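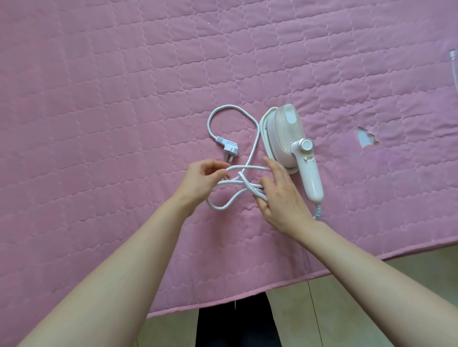

Fig. 2. Handheld steamer and its cord on a quilted bed pad.

Support > Garment Care > Givis Handheld Steamer > User Guide > Cord and Storage

Section 6. Putting the cord in order

A braided cord is soft to the touch, but it remembers every bend. When the steamer is put away in a hurry, the cord makes loops which cross each other, and the next time you must open a knot before you can start. Please take a few minutes for this section after each use.

Before you begin

Unplug the steamer from the wall. Hold the plug, do not pull on the cord. Empty the water tank and leave the steamer to cool for 16 minutes.

CAUTION: Never wind or untie the cord while the steamer is connected to power.

Choose a wide, flat place. A made bed is good, also a large table with a towel on it.

6.1 Opening a tangle

1. Lay the steamer on its side, with the handle toward you. Turn the dial to its lowest position.
2. Find the place where the cord leaves the handle. Start from this end and follow the cord with your fingers to the first crossing.
3. Make the crossing bigger. Hold one strand in each hand and push them gently apart, until you see which strand lies on top.
4. Bring the plug back through the loop. It is easier to move the plug than to move the steamer.
5. Go to the next crossing and do the same. Do not pull two ends at once – this makes the knot small and hard.
6. When the cord is free, draw it once through a dry cloth.

Note: If the cord still turns around itself, hold it up in the middle and let the plug hang down. It will slowly unwind.

6.2 Folding the cord

1. Leave the first part of the cord, next to the handle, in a wide and easy curve.
2. Fold the rest into flat loops, each almost 16 cm long. Put every loop beside the last one, not across it.
3. Close the loops with the fabric strap from the box. The strap must be firm but it should not press into the braid.
4. Put the steamer in the Clellora pouch with the tank upward and the cord at the side.

CAUTION: Do not wrap the cord around the tank or the handle. The short ribbed sleeve at the end of the handle protects the cord from sharp bending, and it can crack with time.

6.3 Checking the cord

Once every 2 months, look at the whole length in good light. Stop using the steamer if the braid is open, if you feel a hard point inside, or if the ribbed sleeve is loose. Do not repair it with tape. Ask for a new cord at a Plomolden service point.

Last revised March 8, 2025

Comments

shirazi_home: Step 4 helped. I was always turning the steamer itself around and around.

linen64: Can I use a rubber band in place of the strap? Mine went missing in February.

tk70: I used a rubber band and it left a dent in the braid. A strip of soft cotton is better.

linen64: Thanks, I will cut one from an old pillowcase.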